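The inventory of the house on Bustamante Street began with the desk. Manon Lavoie had been hired for 3 days at a flat fee, and she started every job at the desk, where the small objects were. Small objects took the most time. A wardrobe was one line. A drawer could run to four pages.

The form was the standard Litard form, revised in October. It had five columns: item, location, condition, disposition, remarks. Disposition took one of four codes. K was keep, S was sell, D was discard, and R was refer, meaning that the heir had to decide. The guidance notes said R should be used sparingly. Manon had used it twice the previous year, once for an urn and once for a box of teeth.

The heir was Trinidad Figueroa, a niece. She sat on the radiator cover with her coat on and watched.

"You can start with the large things if you want," Trinidad said. "I won't be offended."

"The large things are lines 1 to 40. I leave them for last."

"Why?"

"They don't move."

Manon wrote the file number, 3928, at the top of the first sheet and opened the shallow drawer. It held rubber bands, a tape measure, a dead calculator and a stack of receipts from a hardware store called Mivus. The rubber bands had gone hard. She grouped them as one item, condition poor, disposition D. The tape measure extended to its full length and retracted. Condition good, disposition S. The receipts went into an envelope, and the envelope went into the tray for papers, which would be read by someone else.

"He built things?" she asked.

"He repaired things. He would have said there was a difference." Trinidad pulled her sleeves down over her hands. "He had a shop for a while. Then he had the desk."

The second drawer was deeper and stuck at the halfway point. Manon took it off its runners and set it on the floor. It contained batteries, which she separated by size, and a folding ruler with one broken joint. At the back was a tin of screws, unsorted. Under the Litard rules, a container of mixed hardware was one item if the contents were worth less than the container. She judged that they were. The tin had a picture of a lighthouse on it and a clean lid.

She reached the cup at ten past eleven.

It stood on top of the desk, to the right, where a right-handed person would put it. A cup of this kind was also one item under the rules, but only if the contents were consumable. Pens were consumable. Scissors were not. A mixed cup had to be emptied and listed by its contents, and the cup itself came last.

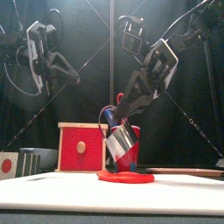 She took the marker first. It was blue. She pulled the cap and drew a line on the back of a spoiled form. The line was solid for the first inch, then split into two thin tracks with a dry strip between them. Condition fair. She hesitated over the disposition, since a marker in fair condition had no resale value and was not quite refuse, and wrote D.

"It still works," Trinidad said.

"It works for an inch."

"He labeled everything with that. Fuses, jars. He wrote the date on light bulbs."

Manon had seen the light bulbs. There were two in the hall closet with dates on the base, one of them in use for eleven years before it was replaced and, for some reason, kept. She left the D where it was and went on.

The scissors had red loops. The pivot screw was tight and the blades met along their full length. She cut a strip from the spoiled form to confirm it. Condition good, disposition S, remarks none.

The wire was the problem. It was thin and dark, bent into a loop that arced up out of the cup and curved back down. She drew it out slowly so that it would not catch on the rim. When it was free it kept its shape, a lopsided arch with one short leg and one long one. It was not a hook. It was not a hanger, or a paper clip that had been opened, or any part she recognized from a lamp or a radio. The ends had been filed smooth. Someone had spent time on it.

"What is this?" she said.

Trinidad got off the radiator cover and came over. She took the wire and turned it around, then put the long leg between two fingers and let the rest hang.

"I don't know," she said.

"Item has to have a name."

"Can you put 'wire'?"

"I can put 'wire, formed.' Then somebody at the office sends it back and asks what it was formed for."

Trinidad carried it to the window, where there was a latch, and tried the loop against the latch. It didn't fit. She tried the keyhole of the desk, the gap above the stuck drawer and the slot in the radiator valve. Manon did not stop her. The fee was flat, and the remaining rooms were mostly furniture.

At the radiator valve the wire went in and turned a little. Both of them looked at it. Nothing happened to the radiator.

"Maybe it was for something he already got rid of," Trinidad said.

"Then it would be a D."

"Or something he meant to fix."

Manon sat down in the desk chair, which was item 17 and had a loose arm. She wrote "wire, formed, ends filed." For condition she wrote good. In the disposition column she wrote R, and turned the sheet around so that Trinidad could initial it.

"What does R mean?"

"It means you decide. You have 169 days from the date of the form."

"And if I don't?"

"Then it goes to the warehouse in Stiverora with the others."

"There are others?"

"There are 1103," Manon said. "That was the last figure I saw."

Trinidad initialed the box. She put the wire in her coat pocket, took it out again, and set it on the desk where it had to stay until the form was countersigned. Manon picked up the empty cup, turned it over to check the base for cracks, and wrote the next line. Cup, red, white rim, silver band. Condition good. She opened the third drawer, and it was full of keys.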